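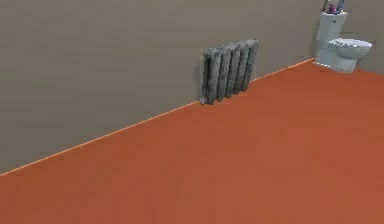 Mamaline started in September with 3 of us, one borrowed desk and a love of small bathrooms! Catríona Ó Gríofa draws the plans, and Cosimo Leone picks the colors and keeps our sample shelf (102 paints and counting). We're big fans of plain gray walls over a warm orange-brown floor, with a thin pale line where the two meet, and we could talk about that pairing all day. Most of our clients live in older apartments with very little space, and we love those jobs best. Come by and say hello!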